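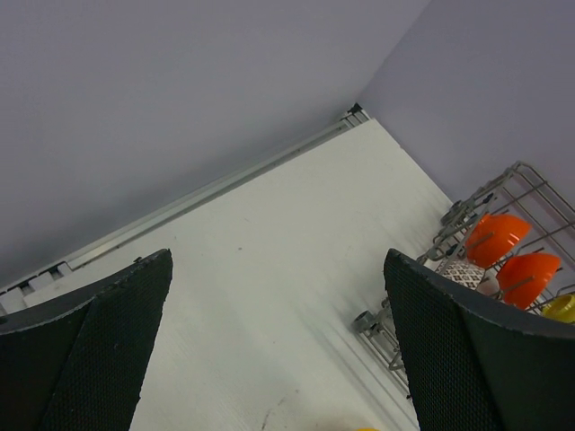 White board-like surface, gray panel behind.

Yard Sign Season: Tips for Signs That Last

Posted 1/8/25

I love a good homemade campaign sign! The primary out here in Flornero isn't until July, but the school board and county seats are already filling up with names, and winter is a great time to get your signs made before everybody's borrowing the same staple gun.

Start with the letters. Make them bigger than you think you should, then go bigger again. A driver gets the last name and maybe the office, so keep it to 2 colors and skip the slogan (save it for the flyer!). Dark blue on white reads beautifully from across a street, yellow on white doesn't.

Pencil your guidelines lightly with a yardstick and lay out the middle letter first, working outward both ways. It feels backward the first time, but you won't end up with a skinny little R squeezed in at the end.

Paint thin. Three light coats beat one gloppy one every time, and a foam roller over a stencil gives lovely crisp edges. Wipe off the stencil between signs.

If you're doing a big batch, say 200 for a county race, set up stations and finish all the fronts before you flip anything. Stack them with newspaper between — painted faces love to stick together.

Check your town's rules before you plant a single stake. Ours in Flornero wants signs 3 feet back from the sidewalk, and Ackah next door has its own setback.

After the election, pull the stakes, rinse off the mud and store the boards flat. The backs are perfectly good for next time.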